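Hunum Office Kit – two-arm package for furniture tasks

Doors, drawers, binders. The Hunum Office Kit is two arms, two grippers and the Leneck control box, set up for the cabinets and desks you already have. No special handles, no markers to stick on.

Kit now shipping with the Polberg finger set (narrow tips, good on thin door edges). Older Nakajima fingers still fit, same mount – order seperately.
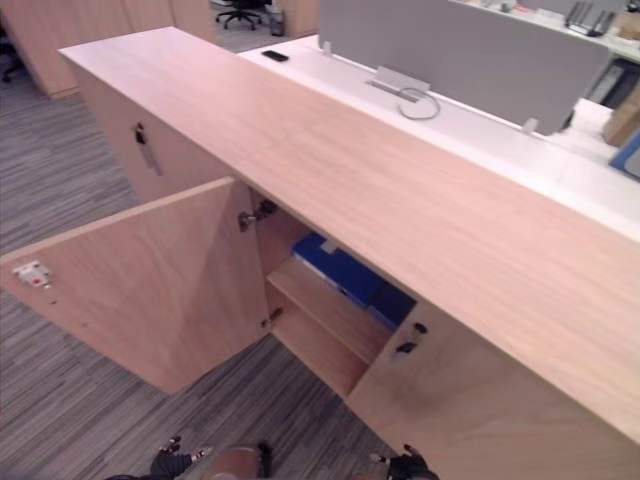 Both grippers at an open cabinet, binders on their sides inside.

What you get: arms, grippers, head camera, cables, control box, door and drawer routines. Routines are a starting point, expect to adjust for your own hinges. Stiff ones need a slower setting, see the download page. Locks not supported yet, so leave doors unlocked before a run.

Gripper rated for some 3,000 door cycles before the finger pads need changing. Pads come in pairs, spare pair in the box.
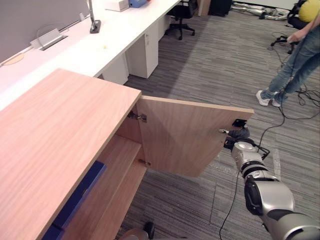
Arm reach is 800 mm, so park the base close and leave room for the door to swing. Keep cables clear of the wheels, cable clips are sold in the accesories list.

Rental from Tuesday to Tuesday, $400 a week plus shipping. Deposit $800, back when the kit is. Lead time for purchase orders is longer right now – ask first.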